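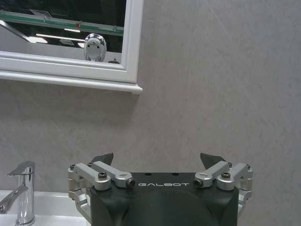
Wyn Lewis objetó, al leer una versión anterior de este apartado, que un estante abierto junto al espejo se llena siempre por el centro y que la altura de la balda cuenta menos que la distancia de la mano al grifo. La objeción es razonable y se ha tenido en cuenta al redactar lo que sigue, aunque nuestros datos la apoyan solo en parte.

Categoría: Vivienda y espacio doméstico / Artículos

4.2. Reparto de los objetos en el mueble de espejo

El mueble de espejo con baldas laterales resuelve dos necesidades en poco ancho de pared: verse la cara y tener a mano lo que se usa en el lavabo. A diferencia del armario cerrado, deja a la vista todo lo que contiene, y eso influye en lo que cada hogar decide poner en él. En los 17 hogares del estudio se registraron 1.107 objetos de baño, de los cuales alrededor del 57 % se guardaba en baldas sin puerta. El resto estaba en cajones, en cestos o sobre la encimera del lavabo.

Para la clasificación se utilizó la ficha Gradex, con ocho grupos: textil, vaso, higiene bucal, jabón, cabello, limpieza, botiquín y otros. Un objeto se asignaba a un solo grupo aunque tuviera más de un uso. Los envases sin etiqueta legible pasaron a «otros», salvo que el residente indicara el contenido.
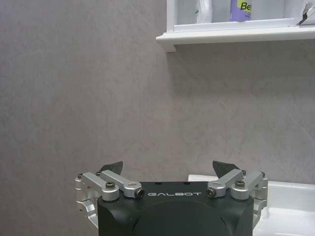

Figura 1. Pinza abierta con el rótulo GALBOT.

La balda superior fue la más estable. En la mayoría de los baños contenía toallas de mano dobladas o no contenía nada. Los residentes la describen como un lugar de reserva, al que se llega con el brazo levantado y que no conviene cargar con frascos. Baltasar Tapia propuso contar aparte las toallas dobladas en tres partes y las dobladas en dos, por la diferencia de fondo que ocupan; se hizo así en la hoja de campo, pero la distinción no dio resultados útiles y no se recoge en las tablas.

La balda intermedia reúne piezas pequeñas de uso diario. El vaso suele quedar a un lado y los envases altos se arriman a un extremo, donde estorban menos. Cuando la separación entre baldas es corta, el envase más alto determina el orden de los demás.
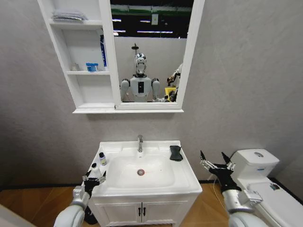 Figura 2. Mueble de espejo sobre el lavabo. Paños o toallas doblados arriba, vaso transparente y caja pequeña en la balda media; compartimento inferior vacío.

La balda inferior presenta más variación. Queda cerca del grifo y admite botellas con tapón dosificador, pero en varios hogares se mantenía libre para dejar cosas durante el aseo. Conviene distinguir ese hueco de la repisa corrida que remata algunos muebles por debajo: en la ficha se anotaron como superficies distintas. Los residentes no siempre las separan al hablar, y esto obligó a revisar parte de las entrevistas.
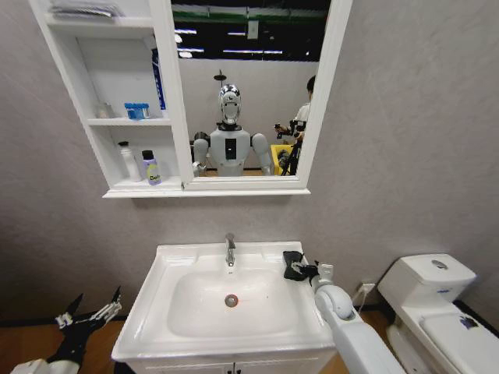
Figura 3. Dos botellas en la balda inferior, una blanca con tapón negro y otra de color lavanda. En la balda superior, toalla gris y blanca.

En cuanto a la observación de Lewis, la cercanía al grifo explica bien la posición del jabón y del vaso. No explica la de los textiles, que se alejan del agua en casi todos los casos. Las medidas de altura y fondo de cada balda figuran en el anexo B, junto con el plano tipo del baño Akanda. El tratamiento de los cajones se deja para el apartado 4.3.

Última actualización: agosto
Contacto | Aviso legal | © Cuadernos Grastex | Volver arriba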